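Equipment Review: Podaner Tearoom Fit-out Package
Wutbridge Office Services, Workplace Facilities Bulletin

The Podaner package is marketed to organisations that need a functioning tearoom without building works. It comprises a sink cabinet, an overhead cupboard, an under-bench bin drawer and a fixings kit, supplied flat-packed by Murnix at $429 per set. Microwaves, kettles and refrigerators are purchased separately. Wutbridge installed two sets in February, one at the Nair office and one in the records building, which together serve 112 staff.

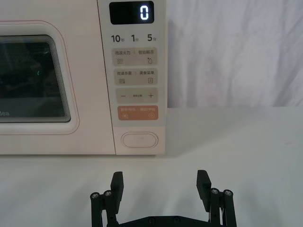

Microwave oven, door and control panel.

Assembly was within the capability of our maintenance staff. The instructions are clear as far as the overhead cupboard, where the hinge drawings are printed in the wrong order. Murnix acknowledged the error and supplied a corrected sheet. One cabinet side arrived with a chipped corner and was replaced under warranty, although the replacement took most of a month to reach Nair. 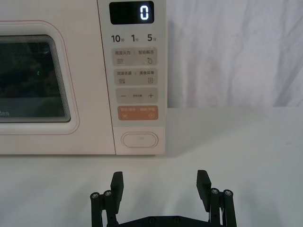 Microwave display reading 0.

The bin drawer is the strongest component. It takes a standard liner, closes softly and has kept general waste out of the walkway. The overhead cupboard is less satisfactory – its shelf pins loosen under the weight of stacked dinner plates, and mugs are now stored on the lower shelf only. Staff at the records building also reported that the tap supplied with the sink cabinet sprays when fully open.

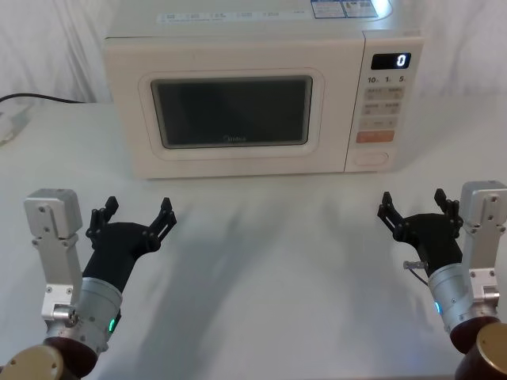

Cleaning and Upkeep

Surfaces respond well to warm water and mild detergent. Abrasive pads dulled the finish of the sink cabinet at Nair and have been withdrawn from the cleaning cupboard. The door seals should be wiped weekly.
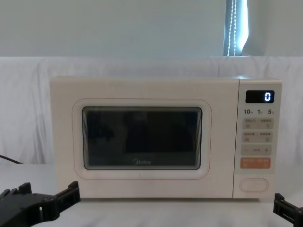

Page 2

Recommendation

The package is recommended for small tearooms in existing buildings, subject to replacement of the shelf pins at installation. Sites that store heavy crockery should consider fixed shelving. Orders are to be placed through the Wutbridge purchasing desk, quoting the site name and preferred cupboard colour.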